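Breklow Twin-Arm Cell: Garment Handling Setup and Care

The Breklow is a two-arm bench cell for folding and flattening knitwear. It ships with two arms, two servo grippers, four screw clamps and a yellow cotton cover for the work surface.

Cover. Lay the cover over the bench and clamp it at the front corners. Smooth the area where the garment will lie. Soft folds toward the back are acceptable.

Fingertip pads. Pads are replaced as a pair, every 4,000 grip cycles. Inspect at 3,000. Back out the pad screw, lift the pad off, wipe the seat with a dry cloth and fit the new pad with its face toward the opposite finger.

Grip check. Use a striped garment; a slanted grip shows in the stripes.

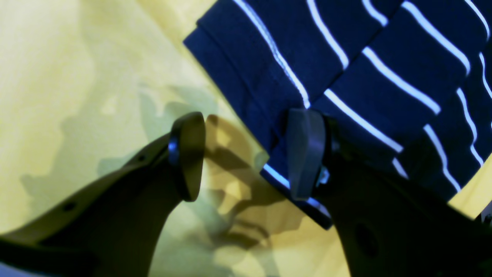
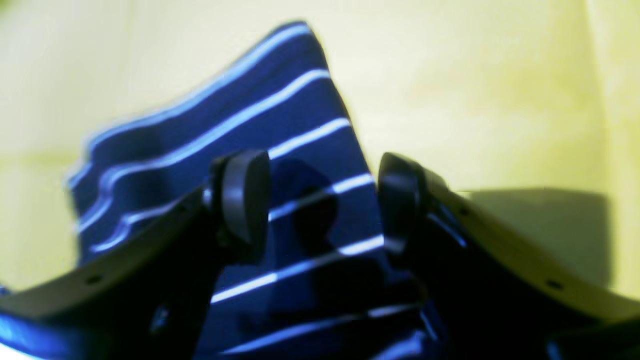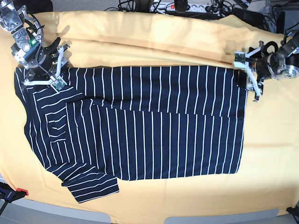

Navy knit with white stripes, yellow cover.

Can one pad be replaced without the other?
Only as a temporary measure. A new pad facing a worn one meets the cloth unevenly, and thin hems tend to slide out. Order the pair, part 165, and recheck the grip after 30 cycles.

Cables. Route both arm cables behind the bench, clear of the elbow joints. Check the connectors each January.

Service contact: Tayla Halliday, Clurkwood parts desk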